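Two arms, one dish rack - brown paper or no brown paper?

koltodeck_kev
Joined: September
Posts: 31

G'day all. A few of us share a workshop and we've got a two-arm setup on the bench that we're trying to teach to put plastic cups in a dish rack. One cup per arm, one rack in the middle. The arms are fine. What's driving me up the wall is the tabletop. It's pale and shiny, our lights are overhead, and every cup ends up with a bright blob beside it that the vision code reckons is another cup. Has anyone fixed this in software, or do I just cover the table?

mimier
Posts: 95

Cover the table. I mucked about with exposure settings for most of September and then laid down a bit of brown wrapping paper and the blobs went away that arvo. Matte, cheap, easy to swap when it gets grotty.

Ogunleye
Posts: 4

Gotta disagree a bit. Paper creeps. You bump it with a gripper, it ruckles up, and now your cup is sitting on a ridge. I'd paint a board in a flat grey and screw it down. More work up front but you only do it once.

mimier

It creeps if you don't tape it! Run tape under all four edges and pull it tight as you go. Mine has a few wrinkles and the cups couldn't care less.

Ogunleye

Fair enough, but mine tore along a crease and I spent a whole evening blaming the calibration. Never again. Painted board for me.

Etstead

I'm with mimier on the paper, but what colour are your cups? I had clear ones to begin with and they were hopeless on anything. Bright plastic on brown is heaps easier.

koltodeck_kev

Yellow and pale green, Etstead. And okay, I've gone with paper for now (sorry Ogunleye, I'm lazy and there was a roll sitting right there). Olanrewaju Adeleke, who shares the bench with me, would still like the painted board so you may win in the end. Couple of pics from 30th October, black wire rack in the middle with a dowel up through it:

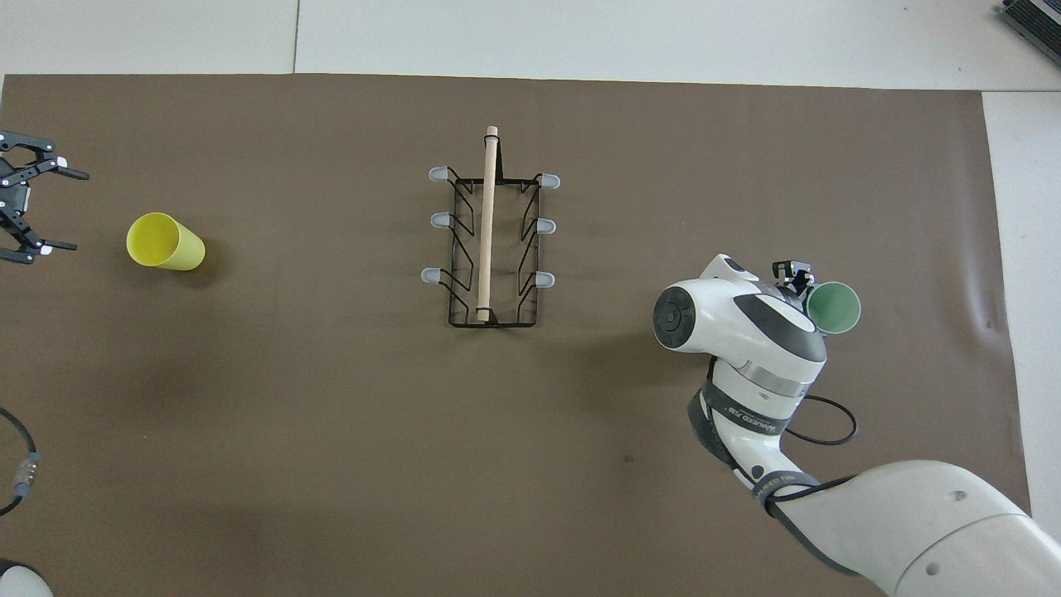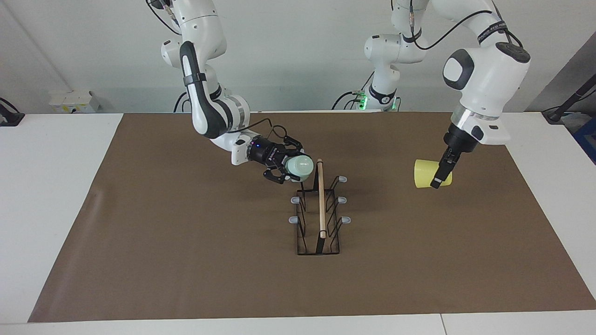

Green cup and yellow cup, brown paper under the rack in both.

Etstead

How do you stop both arms going for the rack at the same time?

mimier

Put a simple lock in the code, so an arm has to claim the space over the rack before it moves in and gives it back once it has pulled clear. The other arm waits off to its own side with its cup until the lock is free. It's slower than planning both paths together - but I've run mine that way for 2 years and I'd do it again. Keep the waiting spots well apart and check the elbows as well as the grippers, cos it's the elbows that get you.

Ogunleye

Agree with all of that. Still reckon you should paint a board.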